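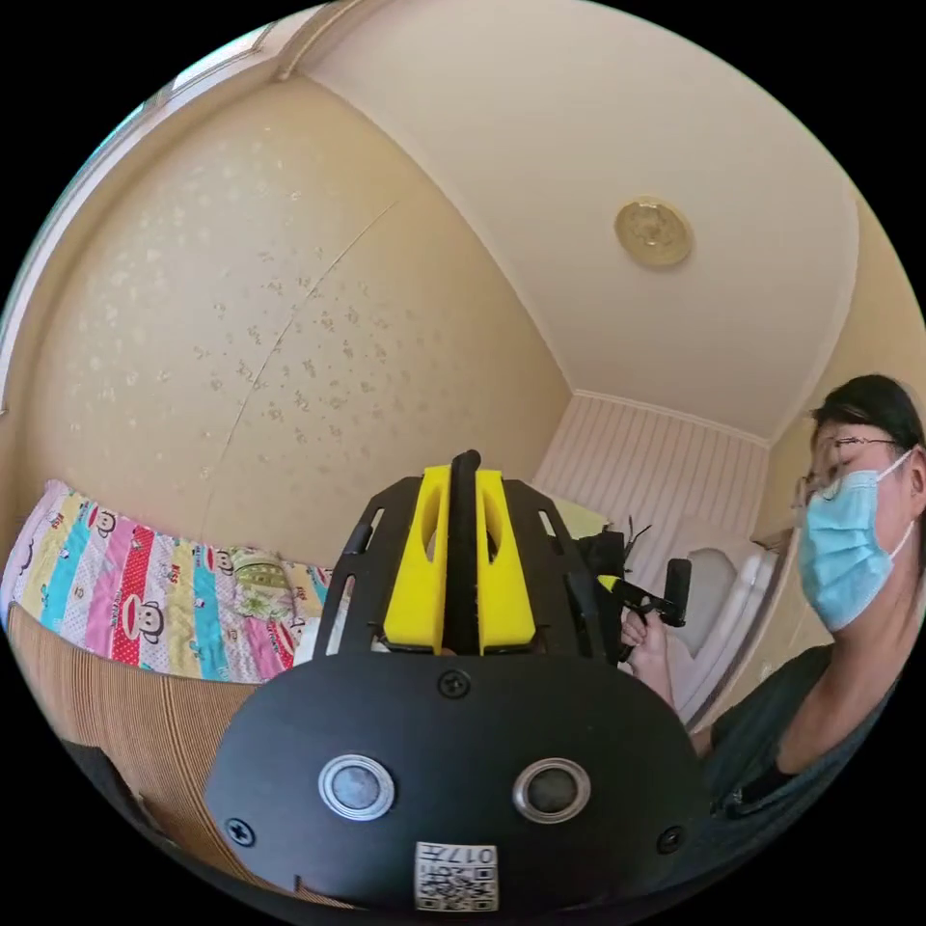 本页最后修改:六月(补充了“自攻螺钉与塑料件”一节,更正了作业第二题)

# 第 6 讲 螺纹连接:拧紧、松动与拆装

课程讲义,配合教材《Barkwood 机械零件读本》第 59 页起的内容。课前请先读完“预紧力”一节,课上不再重复推导。

## 螺钉、螺栓和螺柱

工程上叫法比较乱,本课按下面的用法:

- **螺栓**:穿过通孔,另一侧用螺母锁紧。
- **螺钉**:直接拧入被连接件上的螺纹孔,不用螺母。
- **螺柱**:两端都有螺纹,一端长期留在机体里,另一端装螺母。适合机体材料较软、又要经常拆的场合。

篇首图中的黑色外壳上能看到三颗黑色螺钉,上部正中一颗,左下侧和右下侧各一颗。画外壳草图时先标紧固点,再画轮廓,后面改起来省事。

## 预紧力从哪里来

拧紧时,螺钉被拉长,被连接件被压缩,两者之间的夹紧力就是预紧力。扳手上的力矩大部分消耗在摩擦上,一部分在螺纹面,一部分在头部支承面,真正变成预紧力的只占一小部分。

因此同样的力矩,涂油和不涂油得到的预紧力差别很大。表面镀层、垫圈材料、是否重复使用过,也都会改变结果。图纸上如果只写力矩、不写润滑状态,这个要求是不完整的。

课堂上的 Istico 试验台可以同时读力矩和轴向力。每组先做干态,再做涂油,两条曲线画在同一张图上。曲线末端变平说明螺钉已接近屈服,到这里就停,不要继续加力。

## 松动

常见的松动分两类。

**不旋转的松动**:螺钉没有转,预紧力却下降了。原因有接触面的微观凸起被压平、垫片蠕变、塑料件在持续受压下变形,以及温度变化时两种材料膨胀不一致。

**旋转的松动**:横向振动使接触面反复滑移,螺纹间的摩擦不足以阻止回转,螺钉逐渐退出。

普通弹簧垫圈对横向振动的效果有限,旧教材里的说法请以讲义为准。常用办法比较如下:

| 方法 | 适用场合 | 注意 |
|---|---|---|
| 尼龙嵌件锁紧螺母 | 一般振动 | 温度受限,多次拆装后效果下降 |
| 螺纹胶 | 小螺钉、不常拆的部位 | 螺纹须去油,某些塑料会开裂 |
| 楔形锁紧垫圈 | 强烈振动 | 成对使用,方向不能装反 |
| 开口销、串联钢丝 | 脱落后果严重的部位 | 只防脱出,不保证预紧力 |

## 自攻螺钉与塑料件

塑料外壳多用自攻螺钉,螺钉柱内预留光孔,首次装入时由螺钉自己成形螺纹。孔太小,柱体容易开裂;孔太大,螺纹吃不住。

重新装配时,先把螺钉轻轻反转,感觉到落入原有螺纹后再顺转拧入。直接用力拧会切出第二道螺纹,拆几次以后孔就滑牙了。需要反复拆装的外壳,应改用金属嵌件,热压、超声或注塑时埋入均可。

一圈有多颗螺钉时,先全部带上但不拧紧,再按对角顺序分次拧到规定力矩。

## 例子:Kolter 泵盖渗漏

泵盖用螺钉压在橡胶垫片上,出厂时力矩合格,运行一段时间后盖边渗油。检查记录中螺钉的划线标记没有错位,说明螺钉没有回转。

讨论时请回答:

1. 属于哪一类松动?
2. 单纯加大初始力矩能否解决?垫片会怎样?
3. 若在垫片内圈加金属限位环,载荷路径如何变化?

## 作业

1. 取家里任意一件可拆的断电小物品,画出紧固点位置,说明各点用的是螺钉、螺栓还是卡扣。
2. 某螺栓的预紧力与力矩关系按课堂公式计算,扳手垂直于力臂(夹角 90°)。写出夹角偏离后有效力矩的表达式。
3. 用自己小组的试验数据估算干态和涂油状态的力矩系数,附原始读数。

作业交到 Arancibia 楼 369 室门口的信箱,封面写组号。试验台用完后把扳手调回最低刻度,再放进盒子。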